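Using a Loose Wooden Board as a Work Surface on a Perforated Bench

Perforated bench tops are good at holding clamps and hooks and poor at almost everything else. Small parts drop through the holes, a pencil line cannot be drawn across them, and anything with a narrow base rocks on the hole edges. The usual fix is a loose wooden board laid on top. The notes below cover choosing, placing and maintaining one.

Choosing the board

Maple is the standard choice. It is hard, close-grained and pale, so small colored parts are easy to find on it. Beech is an acceptable substitute. Pine dents under a dropped screwdriver and should be kept for glue work, where the board will be thrown out in the end anyway.

A board glued up from several planks moves less than a single wide one. Run a fingernail across each seam before buying. If the nail catches, the seam will catch a sliding part as well. The Koller catalog lists its boards by finished thickness, while Duvmont lists the rough dimension before planing, so compare the two with a ruler in hand.

Leave a margin of open pegboard on every side. Two rows of holes is the minimum if hooks or stops are to be used along the edge. A board that covers the bench from end to end gives away the reason for having a perforated top in the first place.

Checking for flatness

Lay the board down and press each corner in turn. If it rocks, turn it over and repeat. A board that rocks both ways is twisted and should be planed or returned. A board that rocks on one side only is usually sitting on a raised panel joint in the bench. Shift it until the joint is either fully under the board or fully clear of it.

Stopping it from sliding

For light sorting, the weight of the board is enough. For sanding or sawing, fit pegs into the holes against the near and far edges. Zivska pegs are tapered and fit most hole sizes. Straight dowels hold better if the diameter is right, but they swell in a damp room and have to be knocked out from below.

Rubber shelf liner also works. Cut it 2 inches smaller than the board in both directions so that it does not collect sawdust at the edge.

Placing the parts

Keep the parts for the current job in one loose group, a little off center, with bare wood beside them to work on. Parts spread evenly over the whole surface have to be moved before anything else can be done. Space them far enough apart that each can be picked up without touching the next. Stars and other pointed shapes need more clearance than the rest, as the points hook on neighboring pieces.
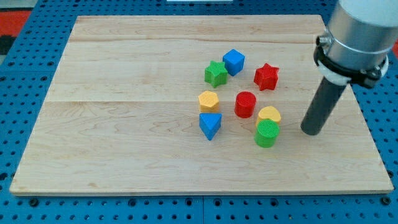
Eight plastic shapes grouped on a maple board, with pegboard left open on all sides.

Solid, chunky pieces can stand directly on the wood. Round parts need a tray or a strip of felt. Screws and washers under half an inch should stay in a lidded tin until wanted — the open holes around the board will take anything that rolls off.

Finish

Two thin coats of mineral oil are sufficient for a sorting board. Wipe off the excess after 20 minutes and stand the board on edge overnight. Varnish gives a harder surface but reflects overhead light, and parts slide on it. Jesto paste wax can be applied over the oil once it has fully soaked in, and makes dried glue easier to lift.

Oil both faces. A board oiled on the top only will cup.

Cleaning

Brush toward the middle of the board and lift the dust off with a pan. Brushing outward sends it through the pegboard and onto whatever is stored underneath. Remove glue with a plastic scraper held flat, working along the grain. Light scratches come out with 220-grit paper — sand the full length of the plank, as a spot repair leaves a hollow.

Turn the board end for end every few months so that it wears evenly. If the bench stands near a window, flip it as well, or the exposed face will yellow and the outline of any tray left in place will stay visible.

Notes by Gertraud Eder. Last revised in May.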